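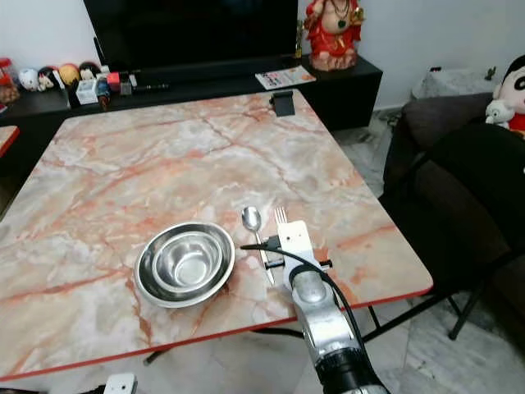
Home hosts and arm operators wanted, Sodura chores study

Can a machine clear your table yet? Sort of. Sometimes. We want to find out where it quits, and for that we need more homes and more hands. Quick version below, sorry for the rush, Ronaldo wants this up today.

What it is

Wandholm is our study of robot arms doing ordinary house chores in ordinary houses. Forks, spoons, bowls, things dropped on the floor. Not a lab kitchen. Real living rooms with the TV and the sofa and grandma's figurines left right where they are. Round one covered 48 homes. Round two starts after the holidays and we're short.

Two ways in.

1. Home host

You lend us a room and a table for a day. We bring the arms, the operator and one extra person to help carry. Your own dishes if you're OK with that, metal ones best for now. Steel bowls that sit inside each other are on the task list, so are spoons and forks. No glass this round, no knives.

Pay is $155 per day, paid the same week. You don't have to do anything except be home. Kids and pets in another room while the arms are powered, no exceptions on that one.

Please don't tidy up for us. Really. A shiny table is fine, a busy pattern is fine, stuff on the TV cabinet is fine. Those are the rooms we don't have enough off.

2. Arm operator (part time, paid hourly)

You drive the arms through the chore, then do it again, then again. Picking up a fork takes a person no thought at all. Through a gripper it takes patience. Past operators came from sewing, warehouse packing, dental assisting, one from a bakery. No degree needed, no coding.

You should have:
- steady hands and a full morning or afternoon free, twice a week
- OK with kneeling, some of the work is at floor level
- OK in other people's homes, shoes off if they ask
- able to lift one end of a flight case with a partner
- plain written notes, what worked and what didn't. Spelling not graded, obviously

Training is three days at our Rivera workshop, paid at the full rate. Ask Syafiqah Sutanto about the rate, it depends on shifts.

Floors

Special request. If you have a stone or marble floor, or anything with a lot of pattern and seams in it, write to us even if you don't want to do the table tasks. Picking things up off the floor is a chore everybody wants gone, and we have mostly plain carpet and vinyl so far. Old stains no problem.
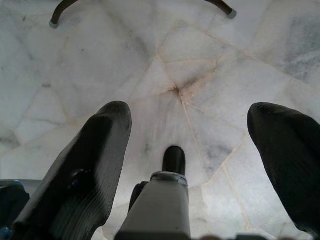
Open gripper over a crazy-paved marble floor. More floors like this please!

So can they do it yet?

People ask at every visit, so. In our October tally the target was 2000 logged tries and we got there. Single items on a clear surface, decent. Things stacked or nested, a lot slower. Thin handles lying flat on a slick table, still a pain. Would any of us leave it alone with the dishes and go out? No. Anselmo Cárdenas, who runs the visits, puts it at "a very slow teenager." A person is in control the whole time you have us over.

Privacy

The cameras see the room. You get the footage list before anything is kept and you can strike out what you want. Faces are removed. Family photos, mail, anything with a name, put it away or tell us and we cover it.

How to apply

Email Princess Lacson at the Sodura front desk. Put HOST or OPERATOR in the subject line. Hosts: rough size of the room, kind of floor, kind of table, is there a step at the door. Operators: a few lines about you and which days. No résumé neccessary.

Up to 99 host places. Operators, we take six. First replies go out after New Year. If you hosted in round one you can host again, just say so.

Posted December 21, 2022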